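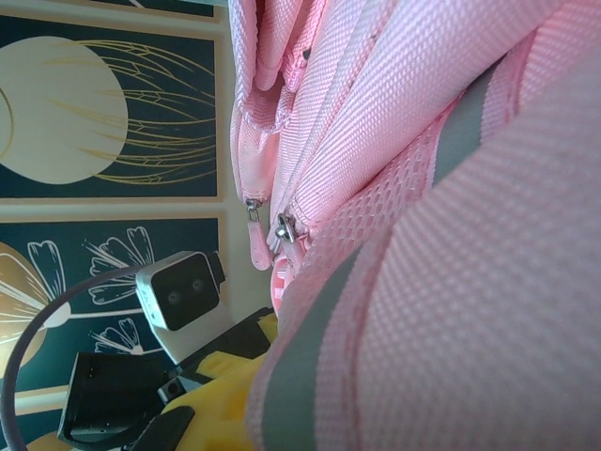 Gripper list digest, Vol 22, Issue 6

Subject: Re: wrist camera with soft bags, old and new fingers
From: Birsen Oral

Ataberk Uçar wrote:
> We are still on the Gemis fingers with bare pads. Fine on boxes,
> poor on anything with a lining. Before I order the Cerkeo set I
> would like to know two things: does the wrist camera still see
> the zip pulls when the bag is close, and does the textured pad
> mark light fabric?

Ataberk,

On the first point, yes, within limits. Our test piece is a pink backpack with mesh and grey reflective strips. With the folded top at middle distance both metal sliders are sharp enough to label by hand. The padded part nearest the lens is out of focus at the same moment, and I would not trust any edge found there. The Prillel driver lets you lock the focus distance. We set it once in March and have left it alone.

Pale fabric under our lights comes close to white along the folds. Lower the exposure before you touch the gain. The dark wall panels behind will lose some detail, which does no harm for this job.

On the second point, I have no marks to report, but we only ran 2 sets of grasps, all at low force. The fingers are yellow plastic with a black textured pad on the inner face. I close on the lower part of the bag, one finger each side, and keep the handle and loose straps out of the planned path.

Blur is the larger problem. Frames taken while the arm or the bag is moving are no use for finding a slider, although the outline of the bag survives. I now wait for the arm to settle and take a fresh frame before planning the pull. 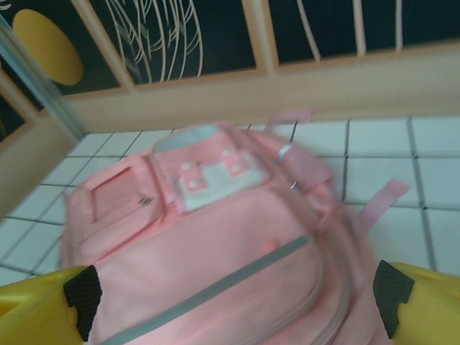 Settings to copy

Controller: Gündoğdu build, position mode, force limit on
Focus: locked
Exposure: manual
Frames per decision: 2, both after settling

If you try the bare pads on the same type of bag, please post the slip results to the list.

Birsen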